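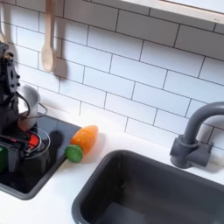 The Soup Months

Sometime in October, usually when it gets dark before I've even thought about supper, my whole street in Wolelby starts to smell like onions. I love it! I moved here from a town where people ate out (or stood at the fridge, as I did), and it took me two winters to learn that a pot of soup is really a way of getting the neighbors in the door.

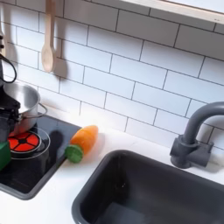

My own recipe came from the back of a Brzozowska calendar, and I've fiddled with it ever since – more barley, less salt, a spoonful of pickle brine at the end if there's any left in the jar. It wants three hours on low heat, and it doesn't mind four if the talk is good. Bread comes from Tedora, the bakery down the hill, which closes early, so somebody always has to run.

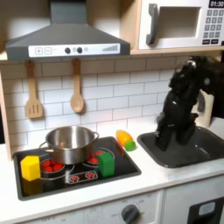 By 9 o'clock the bowls are stacked and we're still sitting there, arguing over dill, and whoever lives farthest off is looking for a coat and taking the last of the barley home in a jar.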